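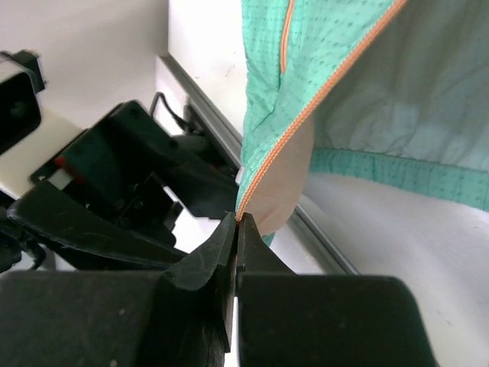

The Planner's Opinion of Zips

The planner had a confidence score for everything, and at four in the afternoon it was 0.94 confident that it was holding the bottom of a zip.

I asked it how it knew. You could do that with Hilta. It was the main selling point, according to the people who had sold it to us. Every other planner simply got on with things, but Hilta kept a reasons log, in English, and if you typed "why" into the console it would print the relevant line.

"Because it is at the bottom," said Hilta.

I had been at Huvach for long enough to know that this was a good answer by local standards. The firm made software for handling clothes, or more exactly it made software for handling one jacket, which was mint green with little dark marks all over it and orange zips, and which had been chosen by someone in sales who thought it would show up nicely on a slide. It did. It also had a chest zip as well as a front zip, and a beige bit inside that curled into view whenever it was least wanted, and an elastic hem that would not lie flat for anybody. The perception model had been shown 1,129 zips and had formed the view that this was all of them.

"Which zip?" I typed.

There was a pause. Hilta's pauses were real ones. She – we had all agreed on "it" in the documentation and then said "she" at lunch – was re-running the segmentation.

"The orange one," she said.

Both were orange. I wrote this down in the notebook under Chantharasri, which was the name of the release and which I could by now spell without looking. The release before it had been called Flollon. Flollon had been able to find a sleeve, and had found one in nearly everything, including my own cardigan, which I had hung over the back of a chair. For a week the planner would not start until I moved my cardigan out of view. I got quite cold.

The task as written had four steps. Find the bottom end of the left side of the front zip. Hold it. Find the bottom end of the right side. Bring them together. A child of five can do it, as my manager liked to remind us, and I liked to remind him that we had not been able to get a child of five past procurement.

Step one was done, or 0.94 of it was. I typed "continue".

"I would like to let go," said Hilta.

This was new. I scrolled up through the log to see what she had been thinking, and it was all there, neatly time-stamped. She had held the end of the zip. She had looked at it from the wrist. She had then compared what she saw with what she had expected to see once she was holding it, and found that the most important part of the zip was now hidden behind her own fingers. The tracker, asked for the position of the thing, had said it could no longer see the thing. The planner, told that the thing was gone, had concluded that it ought to open the gripper and go and look for it.

"You've got it," I typed. "It's in your hand."

"I cannot see it," said Hilta.

"No, it's in your hand. That's why you can't see it."

Another pause. I went and filled the kettle.

When I came back there were 302 new lines in the log, and I drank a whole mug of tea reading them. She had considered the idea that a thing might go on being there while covered up. She had given it 0.51. She had then thought about whether the fingers might be in the way of other things as well, and had raised a warning that a large dark region at the bottom of the image was blocking the workspace and should be cleared by an operator.

I marked the warning as "known issue" and assigned it to myself.

The fix was dull, as they mostly are. You keep the last good estimate of where the end of the zip was in relation to the fingertips, and for as long as the gripper is closed you carry the estimate about with the hand, like a coat over your arm. You don't ask the camera. You let the camera complain, and you turn its complaints down. I changed 24 lines and deleted a comment that said "this should never happen", which I had written myself in April.

Then I restarted the whole thing and typed "begin", and sat back with my hands where she wouldn't mistake them for sleeves.
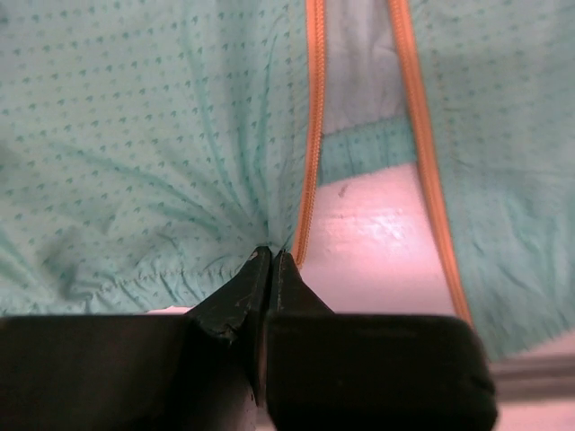
Second attempt, wrist view. Confidence 0.97, and no request to let go.

"I have it," said Hilta.

"Can you see it?"

"No," she said. Then, a line later, with the same time-stamp: "I have it."

I will admit I was pleased. I typed "well done", which is not a command, and got back a list of the commands it might have been.

Step three was the other side of the zip. I watched the candidates come up on the monitor, each with its little box and its little number. The right-hand run of orange got 0.88. The left-hand run got 0.86, although she had hold of that one already. A fold in the cloth got 0.60, on what grounds I didn't ask. There was also a box, very small, on a dark speck in the gap between the two sides, with the label "sleeve" and a score of 0.12. That was Flollon, still in there somewhere. You never get all of it out.

"Proposed plan," said Hilta. "Bring the left side to the right side."

"Good."

"Alternative plan. Bring the left side to the left side. This is much shorter."

I checked the cost function. She was quite right. It was shorter by the entire length of the job, and it scored beautifully, and nothing I had written anywhere said that the two ends of a zip had to be different ends. I had thought it was the sort of thing one could leave out.

I picked up the notebook and found a clean page. It was nearly six by then, and the kettle had gone cold again.

"May I proceed?" said Hilta.

"Which plan?" I typed.

She paused for a good long while.

"The orange one," she said.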